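Lesezeit: 4 Minuten

Schneidebrett neu ölen, obwohl es noch glänzt?

Tyyne Tuominen
Ich habe seit Januar ein Brett von Goltach, Hartholz, aus Streifen verleimt, mit umlaufender Saftrille. Im Beileger steht, man solle es alle zwei Wochen mit dem hauseigenen Pflegeöl von Benier behandeln, sonst erlösche die Garantie auf die Leimfugen. Alle zwei Wochen! Das Fläschchen reicht bei mir für vielleicht drei Durchgänge, da kann man sich ausrechnen, wer an dem Brett verdient. Jetzt glänzt die Oberfläche immer noch, Wasser perlt ab, und ich sehe nicht ein, warum ich da noch mehr draufschmieren soll. Meine Schwiegermutter hat ihr Brett in ihrem Leben nicht geölt und schneidet darauf bis heute Brot.

Dazu kommt der Platz. Das Brett liegt bei mir dauerhaft auf der Arbeitsplatte, für den Schrank ist es zu groß. In einem Forum habe ich gelesen, dass Holz neben Geräten, die heiß werden, reißt. Ist da etwas dran oder ist das wieder so eine Weisheit, die einer vom anderen abschreibt? Unsere Küche ist klein, viel umstellen kann ich nicht.

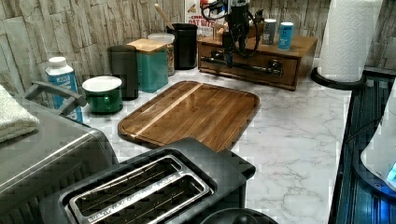 Zum Öl also meine eigentliche Frage: Muss das sein, und wenn ja, muss es das teure sein? Im Drogeriemarkt steht ein Öl von Eskola, angeblich ebenfalls lebensmittelecht, für einen Bruchteil des Preises. Mir geht es auch um den einen hellen Streifen, der schräg durch das dunklere Holz läuft, der war für mich der Kaufgrund. Wenn der vom Öl nachdunkelt und am Ende alles gleich braun ist, lasse ich es lieber bleiben. Die Rille macht mir weniger Sorgen, die wische ich aus und gut.

Bitte keine Antworten mit »nimm doch Kunststoff«. Hatte ich, will ich nicht mehr.

Siiri Dzene
Ich habe ein paar Jahre in einer Tischlerei gearbeitet und bin bei Pflegeanleitungen grundsätzlich misstrauisch. Feste Abstände halte ich für Unsinn. Ein Brett, das täglich gespült wird, braucht öfter Öl als eines, auf dem nur Brot liegt. Mach den Tropfentest: ein paar Tropfen Wasser auf die Stelle, wo du am meisten schneidest, zehn Minuten warten, abwischen. Bleibt ein dunkler Fleck, ist Öl fällig. Bleibt keiner, lass es.

Vorher würde ich aber klären, woher der Glanz kommt. Reines Öl wird nach ein paar Wochen Gebrauch meistens matt. Wenn ein Brett nach Monaten noch richtig glänzt, kann auch Lack oder Hartwachs drauf sein, und dann zieht neues Öl gar nicht ein, es klebt nur. Auf einem Foto kann man das nicht unterscheiden, frag beim Hersteller nach und lass dir das schriftlich geben, auch die Sache mit der Garantie. Ich wäre gespannt, ob die das wirklich so durchziehen.

Zum hellen Streifen: Helles Holz wird mit Öl etwas wärmer im Ton, der Unterschied zum dunklen bleibt aber normalerweise sichtbar. Probier es auf der Unterseite. Leinöl würde ich hier meiden, das gilbt. Ob Benier oder Eskola, da entscheidet für mich die Zutatenliste – wenn keine draufsteht, bleibt die Flasche im Regal.

Und die Wärme: Ganz erfunden ist das nicht. Dauernd einseitige Hitze trocknet Holz aus, dann verzieht es sich oder eine Fuge geht auf. Bei dir liegt eine Ecke gleich hinter dem Toaster. Für zwei Scheiben am Morgen würde ich keinen Aufstand machen, eine Handbreit Abstand kostet trotzdem nichts. Wichtiger finde ich, das Brett nach dem Abwaschen hochkant zu stellen, bis beide Seiten trocken sind.

holzwurm58
Olivenöl, fertig. Mache ich immer so.

Siiri Dzene
Olivenöl härtet nicht aus und kann ranzig werden. Kann gut gehen, riechen möchte ich es nicht.

Tyyne Tuominen
Tropfentest gemacht, kein Fleck. Ich öle also erst mal nicht. An Goltach habe ich geschrieben, bisher kam nur die automatische Eingangsbestätigung.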